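Unit 6: Rules for handling tableware with a hand-held gripper

Revised April 18, 2024. Replaces the March handout. Bring a printed copy to the lab.

6.1 Scope

These rules cover sessions in which a person carries the gripper by hand and moves plates and bowls in a home kitchen. They apply to the Birkville kitchens and to any home visited under the Jikard project. Glass has its own sheet (Unit 7). Knives are not handled in this course.

6.2 Before a session

Check the finger pads. A pad that has come loose at one corner is replaced, not pressed back down. Wipe both pads with a dry cloth. Open and close the jaws 15 times and feel for a catch at the pivots. If there is one, write it in the Voyle log and take another tool.

Look at the stove before you look at the table. All burners and plates are off for the whole session. Cookware already on the stove stays where it is unless the task sheet lists it.

Leave the home as you find it. Tablecloths, wall decorations and things on shelves are not moved to make the job easier. A patterned cloth is allowed and should be noted on the sheet.

6.3 Gripping a plate

Take a plate near the rim, with one pad on the front face and one on the back. Close slowly until both pads touch, then lift. Do not clamp across the full width of a plate. Heavy plates, meaning anything over 400 grams, may be steadied with a second tool. The second tool touches the rim only and does not pull.
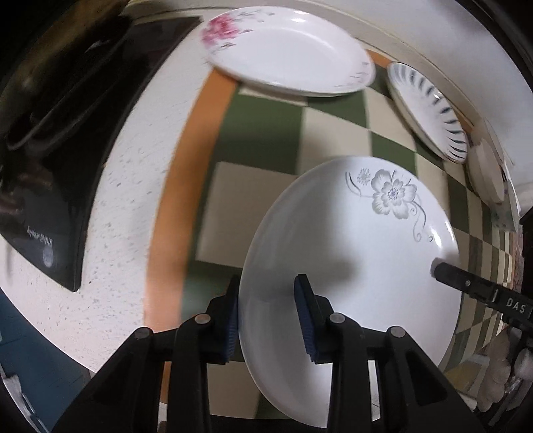
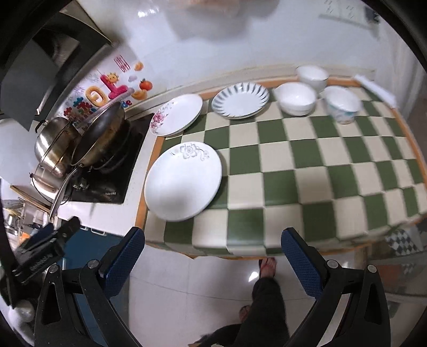

Keep the plate above the table at all times while it is in the jaws. If you have to turn your body, put the plate down first. When two people work at one table, the person holding a plate has the right of way and the other one waits with jaws open.

6.4 Setting down

Lower the plate until the far edge touches, then let the near edge follow. Open the jaws only when the plate carries its own weight. Do not slide a plate on cloth - it drags the cloth and everything else standing on it. Stacked bowls are moved one at a time, from the top.

Closed shoes are required in the Birkville kitchens. In private homes, follow the custom of the house and keep your feet back from the table edge.

6.5 Drops and chips

Stop recording after any drop, even if nothing broke. Both people put their tools down before anyone bends to pick up pieces. A chipped plate goes out of use the same day. Keep the recording and mark it "drop" in Voyle. Do not delete it.

6.6 Records

Each student turns in 200 accepted moves by the end of the unit. Last term 89 moves were sent back, most of them with no start position written down. Use the Jollano form, one line per move, with the object, the start position, the end position and the tool number. Corrections are made in the form and initialed.

Reading for next time: Unit 7, sections 7.1 to 7.3.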